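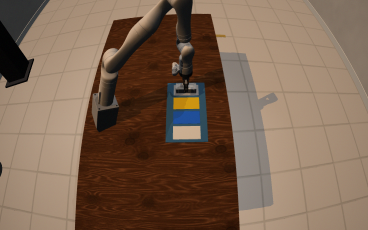 Startseite Werkbuch Rezepte Material Kontakt

Mittwoch, Kleisterproben, Fortsetzung

Weizenstärke von Kelmendi, neuer Sack. Angesetzt 1:6 mit entmineralisiertem Wasser, über Nacht quellen lassen, heute früh ab 8:20 gekocht. Wird deutlich früher dick als die alte Ware, schon bei etwa 69 Grad. Danach noch eine halbe Stunde bei kleiner Hitze weitergerührt. Zweimal durchs Haarsieb, beim ersten Mal blieben ein paar glasige Klümpchen hängen, beim zweiten nichts mehr.

Geprüft wurde auf Abschnitten vom Vorsatzpapier und auf Japanpapier (Rolle Enon, die dünnere). Vier Streifen mit Kleister pur, vier mit Zusatz von Methylcellulose. Alle zwischen Vlies und Löschkarton, leichtes Gewicht. Die Streifen ohne Zusatz ziehen schneller an und wellen sich stärker. Mit Zusatz bleibt mehr Zeit zum Schieben, was bei den Falzen ganz angenehm ist, aber der Rand glänzt im Streiflicht ein wenig. Für die Innenseiten egal, für das Titelblatt nicht. 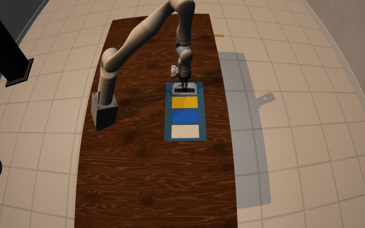 Zum Band selbst (Kirchenrechnungen, 1869, Halbleder): Rücken ist abgenommen, alter Warmleim mit Kleisterkompresse angeweicht. Lagen eins bis drei gingen gut, bei der vierten sitzt der Leim tief in den Falzen. Dort nicht weiter gekratzt, Kompresse morgen erneuern und kürzer liegen lassen, zwanzig Minuten waren zu lang. Am Kopf hat sich eine Faserschicht mit abgehoben. Stelle auf dem Schadensblatt nachgetragen.

Frage an Luminița Anghel: Willst du die Bünde behalten? Zwei sind am vorderen Gelenk durch, die anderen halten noch Zug aus. Ich würde mit Flachsgarn verlängern und die Deckel wieder daran befestigen. Das Leder auf dem Rücken ist rot verfault, Festigung mit dem Mittel von Fonura habe ich am Einschlag probiert, es dunkelt nach. Kann man lassen oder auf die Hälfte verdünnen, Probe steht noch aus.

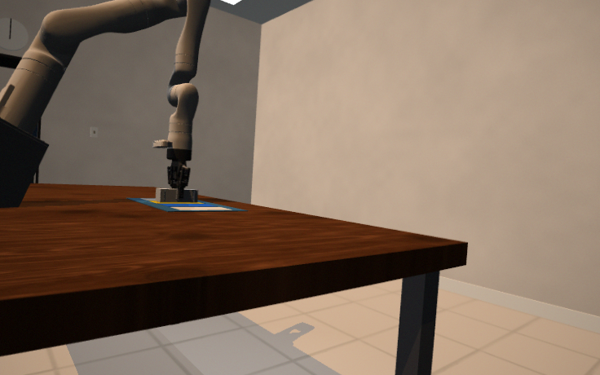
pH vom Papier an zwei Blättern gemessen, Flachelektrode: 5,9 und 6,1. Tinte auf Seite 4 blutet bei Wasser leicht aus, bei Ethanol nicht. Also keine Wässerung des ganzen Blocks, nur trocken reinigen und die Risse schließen.

Nachmittags die Presse geschmiert und die Zulagen neu bezogen, das Vlies war hart von altem Kleister. Die Monon-Pinsel verlieren Haare, die kommen nur noch zum Grobanstrich. Restlicher Kleister im Kühlschrank, zweites Fach, Glas ist beschriftet. Bis Freitag verbrauchen, dann weg damit.

Noch zu bestellen: Löschkarton 50 x 70, Flachsgarn 18/3, ein neues Haarsieb. Rechnung für den Karton vom Juli liegt noch ungeprüft in der Mappe.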